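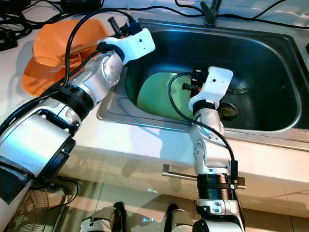
Fregadero de acero inoxidable y encimera blanca.

4. Preparación del papel y montaje de la orla

Esta sección corresponde al juego de filigrana Tendby para documentos enmarcados (certificados, votos, invitaciones). Lea los once pasos antes de cortar la primera tira. El texto caligrafiado debe estar terminado y seco antes de empezar.

4.1 Contenido de la caja

312 tiras de papel de 3 mm en seis tonos
1 aguja ranurada y 1 aguja lisa
1 plantilla de círculos
1 lámina de corcho con película transparente
1 frasco de cola blanca con punta metálica
1 hoja de calcar con el patrón Villanueva

El patrón Villanueva está dibujado para una hoja de 40 x 50 cm. Para otros formatos, consulte el apartado 4.4.

4.2 Enrollado de las piezas

1. Separe las tiras por color y déjelas planas. Las que vienen dobladas se alisan con la uña.
2. Introduzca un extremo de la tira en la ranura de la aguja y gire hasta el final. Mantenga los bordes alineados con el dedo índice.
3. Retire el rollo y suéltelo dentro del círculo de la plantilla que indique el patrón (números 1 a 8).
4. Cuando el rollo deje de abrirse, cierre el extremo con un punto de cola y presione diez segundos.
5. Para la lágrima, pellizque un lado. Para el ojo, pellizque los dos lados opuestos a la vez.

Nota: el tono ciruela es más rígido que los demás y se abre menos. Use un círculo un número mayor.

Precaución: la punta de la aguja lisa no lleva protector. Guárdela clavada en el corcho.

4.3 Montaje sobre el documento

6. Calque el patrón en el margen con lápiz duro, sin apretar. Deje al menos 15 mm libres entre la orla y la primera línea de texto.
7. Coloque todas las piezas en seco, empezando por las cuatro esquinas.
8. Compruebe la simetría con una regla y corrija lo necesario antes de encolar.
9. Levante las piezas de una en una con pinzas, aplique cola en el canto inferior y vuelva a colocarlas.
10. Borre las líneas de lápiz visibles con goma moldeable, a toques.
11. Deje secar doce horas en horizontal, sin peso encima.

Precaución: no encole sobre tinta metalizada. La humedad de la cola la levanta y la mancha no se puede quitar.

Si una pieza queda torcida, espere a que seque y despéguela con una cuchilla plana. En papel de algodón puede quedar una marca, que se tapa con una pieza del mismo tamaño o mayor.

4.4 Otros formatos

La orla completa Villanueva lleva 1.001 piezas y requiere recambios de tiras. La versión reducida, solo con las esquinas, se hace con las tiras de la caja. Para hojas cuadradas use el patrón Tornbridge (se vende aparte), que no tiene lados largos.

4.5 Enmarcado

Elija un marco con separador de 8 mm como mínimo entre el cristal y el papel. Con un paspartú normal las piezas tocan el cristal y se aplastan.

Patrones: Rukhsana Shaikh. Texto de las instrucciones: Sohail Lashari. Revisión del 26/01/2020.

Continúa en la sección 5, Limpieza y conservación.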